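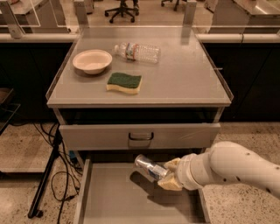 **Beta testers wanted: Skasura 14 for Mac**

Kadis is looking for 80 people to try the next version of Skasura, our calendar app, before we let it near paying customers. The new sync engine has 1,845 automated tests and passes them all, so naturally we're nervous.

You'll need a Mac, an iPhone and a calendar you could bear to see duplicated. Expect to spend an hour a week on it – more if you enjoy writing bug reports.

Testers get a free year's licence and a thank-you in the credits, in very small type. Apply through the Beta tab in Skasura by the end of January.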